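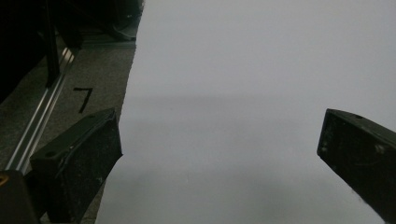 Dembridge World Affairs Circle
Minutes, February 6, 2025

I'm on minutes again, so please forgive the spelling of anything foreign. We got going a little late (the bridge on Katlow Road is still down to one lane) and I counted 16 of us once everybody had a chair, so we had a quorum.

Last month's minutes were approved with one fix. I had written that the reading on coalition governments was optional. It wasn't, and a few of you took me at my word, sorry!

Main topic: what happens when a vote gets put off. Our speaker walked us through how elections get postponed, who usually has the power to do it, and what courts tend to say afterward. I loved this one. She split it into delays that are written into the law ahead of time, for floods and epidemics and so on, and delays that a sitting government announces on its own and then asks a court or a parliament to bless. The second kind took up most of the evening, and we went back and forth on whether a short delay with a firm new date is really so bad. I said I could live with it if the opposition signs on. A couple of people by the window thought I was being way too easygoing, and after hearing the part about caretaker cabinets that just keep on governing, I've moved a bit in their direction.

Somebody asked if outside observers make any difference. Her answer was that they help most when they arrive months early and watch voter registration, and a lot less when they fly in for the weekend. We ran over on questions and I stopped writing for part of it, so if you said something brilliant and it isn't in here, send it to me and I'll add it.

Money: we have about $600 in the account, with the Peton Hall rent already paid through spring. We voted to spend 26 dollars on a second copy of the atlas, the first one having gone home with someone in the fall. If it's you, just bring it back, no questions.

Spring trip: the Slanina Center will take our group for its open day in May. They want a headcount soon and they won't hold places. I'm keeping the list, so email me, and say if you can drive. We need 2 more cars.

Next topic: we had a vote between water treaties and central banks. Water treaties won easily (I voted for the banks and I'm over it). Reading will go out by email, and yes, this time all of it is required.

Coffee: the urn leaks, so please set it on the tray.

We closed at nine and stacked the chairs.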